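Simulation camera check (wrist view)

A simulation camera check is the short review a robot team does on a simulated wrist camera before any training data gets recorded. I've been writing these up for the Oltero wiki for a while now, so forgive me if this entry sounds like me talking — it mostly is.

The rule we follow at Cemer is simple enough. Load the scene, open the gripper all the way, and save 5 stills from the wrist camera before the arm gets a task. Both fingertips have to be in view. If one is missing, the camera mount is wrong and you go back and fix it (yes, even if it's late and you really want to press record!).

Then come the surfaces. I like a stone texture with plenty of veins in it, and I look for places where the grain gets pulled long along a slope. A little stretching is fine for grasping work. For anything that learns from texture, we log it and remap the surface. Plain black areas get logged too, with a note on whether the scene file leaves that space empty on purpose.

Lighting goes last. Sqalli, our older setup, wanted one fixed light for everything, and I never got along with that. Warkero lets you shift it between runs, so we do 100 runs with the default light and 200 with it moved around.

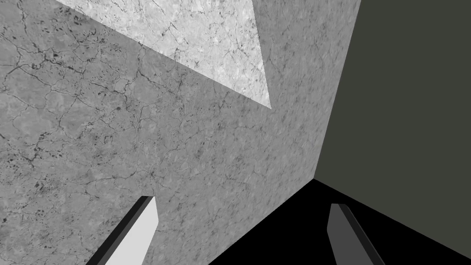 Meriem Gaber thinks the surface step belongs after the lighting one, as a hard light can make a perfectly good texture look broken and you end up remapping for nothing. I've tried it her way and it does save some rework, so the December version of the checklist allows either order. Write down which one you used, next to the scene file version.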